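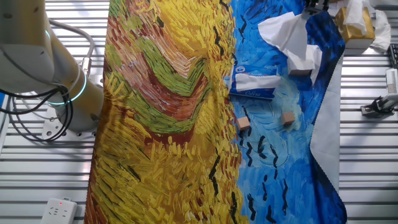 # Flindmont Cloth and Small Objects Set

Last updated: December 12, 2021

This README covers the Flindmont set, a collection of still pictures of printed cloths laid out on a table with small household objects resting on them. It explains what is in the set, how the layouts were put together, how the labels work, and where the labels are weak.

## What is in the set

The set has 1,000 pictures. They are split into 40 folders, one per layout session. Each folder holds the pictures from that session and a plain text file of labels with the same name as the folder.

The cloths are all printed fabric. Some carry small repeating patterns, and some carry a single large print that fills the cloth. The wheat field print, done in the manner of Van Gogh, is the busiest one we used. It has a yellow field on one part and a blue sky on the other, with a path through the yellow and black marks over both.

The objects are things most people have at home or can get cheaply:

- packs of facial tissues
- small wooden blocks
- spools of thread
- clothespins
- folded washcloths
- plastic bottle caps

Not every object appears in every folder. Tissue packs and wooden blocks are the most common.

## How the layouts were made

The cloth goes down first and is smoothed by hand. We did not iron the cloths between sessions, so creases carry over from one folder to the next. Edges that turned over were left that way, and the paler underside of the fabric counts as part of the cloth in the labels.

Objects are placed after the cloth. A tissue pack may be closed, open, or open with a tissue pulled part of the way out. Blocks are set down flat, and no block is stacked on another. Objects may sit on any part of the print.

The Naseri table was used for the folders with the prefix "n" and the Sterkska table for the folders with the prefix "s". The prefix is only there so that we can trace a folder back to its room. It has no effect on the label format.

## Labels

Each line in a label file describes one thing in one picture. The fields are separated by tabs and always come in this order:

1. picture number
2. object name
3. surface under the object
4. state
5. note, which may be blank

The surface field takes one of these values: cloth, underside, table. Parts of a print are not surfaces. A block on the blue area and a block on the yellow area both get "cloth", and the color goes in the note if the labeler chose to write it down.

The state field is used for cloths, washcloths and tissue packs only. A cloth is "flat", "creased" or "turned". If an edge is turned and the rest is flat, use "turned". A tissue pack is "closed", "open" or "pulled". All other objects get a dash.

A loose tissue that is no longer touching its pack is labeled as a separate object. A tissue still held in the opening is part of the pack, even when it lies across the top or hangs over the side.

## Known problems

Unfinished wood is hard to pick out against ochre and yellow prints. In 8 folders the blocks were labeled twice by different people and the results did not always agree. We kept the first set of labels and added "check" to the note field where they differed.

Marks in a print sometimes got labeled as objects. The black bird shapes and short dashes on the wheat field cloth caused most of these errors. We removed the ones we found. If you find a label that seems to point at nothing, look for a printed mark there before reporting it as a missing object.

Brand names on packaging are not transcribed. A tissue pack is a tissue pack whatever is printed on it.

## Changes

The July version had separate names for large and small blocks. The sizes were judged by eye and were not used the same way by everyone, so both are now "block". The old names are kept in the file old_names.txt.

The viewer that came with the July version is no longer included. The label files open in any text editor, and they also load in Driltico if the separator is set to tab. Folders can be used on their own and do not depend on each other.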